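Desk and Bench Tips We Picked Up at the Gerkeck Open Day

Gerkeck opened its workshop on Stukwood Lane to visitors in March, and we went for the robot demonstrations. Most of the afternoon was spent watching staff from Arkavance show how they teach a machine to pick up small household things. We came home with a page of notes, and a good part of it applies to any kitchen counter or hobby bench.

Start with a plain surface. The demonstration table had a smooth white covering, and small dark things were easy to find on it. At home, a sheet of white shelf paper or the back of leftover gift wrap does the same job. Tape it at the corners and throw it out when it gets stained.

Take out only what you need for the next step. The staff put out a couple of items, did the task, and put them back before getting anything else. If you are gluing, painting or descaling a faucet, try it the same way. Keep the rest of the kit in a tray on the floor or on a side shelf.

Use a heavy cup for thin tools. Swabs, skewers and fine brushes tip over a light plastic cup when you reach for one. A ceramic cup with a flat base stays put. Chipped mugs are good for this. 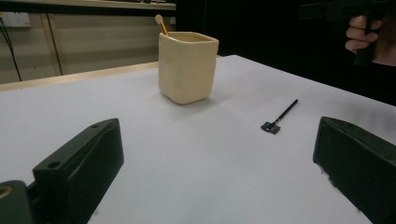 A cup and a small brush set out on the table between the gripper fingers.

Leave finger room. A gripper needs clear space on both sides of a handle, and so do you if you are wearing rubber gloves. Lay a brush down flat with its handle angled toward the hand you will use.

Slow down at the pickup. The demonstrator moved quickly across the table and then slowly for the last 2 inches. This is good advice for anything with a full cup nearby.

Dust the corners of small appliances with a small stiff brush. One of the staff kept one for cleaning grit out of screw holes, and we now use ours on the toaster and the can opener. Unplug the toaster first. Wash the brush in warm water with a drop of dish soap and dry it flat so water does not run into the handle.

Keep cords off the work surface. Let them drop behind the table and hold them to the leg with a hook-and-loop strap.

Write down what went wrong. The Kandasamy exercise, as they called it, was 500 tries at the same simple pickup, with a note after every miss. You will not need 500 tries to hang a shelf, but a pencil note inside the cabinet door about which drill bit you used will save time later.

Visitors could try the hand-held gripper after the second talk. Bring reading glasses if you use them for close work, and tie back long sleeves. Parking is behind the building, and the side door has a ramp.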